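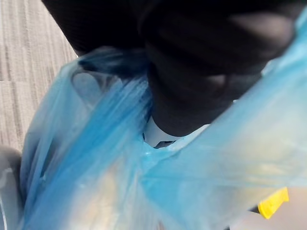 Are we anywhere near a machine that can put the shopping away?

drastus_dan
My brother-in-law reckons we'll all have one by July. I'd settle for something that can pick up a carrier bag by the handles without spilling the lot! Anyone had a proper go at this?

kettle_on
Bags are horrible. Thin plastic folds over itself, you can half see through it, and it changes shape the minute you touch it. Give me a box any day.

Shafiq Weerakoon
Bit gloomy, that. Pinching a twisted handle is doable now, two fingers and a decent squeeze. I've watched it done at a workshop in Bitanton (and more than once, before you ask).

kettle_on
Pinching, fine. Then what? It's got to carry the thing, find the worktop, and not sit the tins on the bread.

Shafiq Weerakoon
One job at a time! You didn't learn it all in a day either.

mrs_pegs
Henodeck wanted 3000 quid for an arm when I asked. My grandson does it for a biscuit.

drastus_dan
Does he do knots? I tie mine at the till and then can't undo them myself.

kettle_on
Knots are years off, I'd put money on it.

Shafiq Weerakoon
How much? I'll take that bet, Dan can hold the cash.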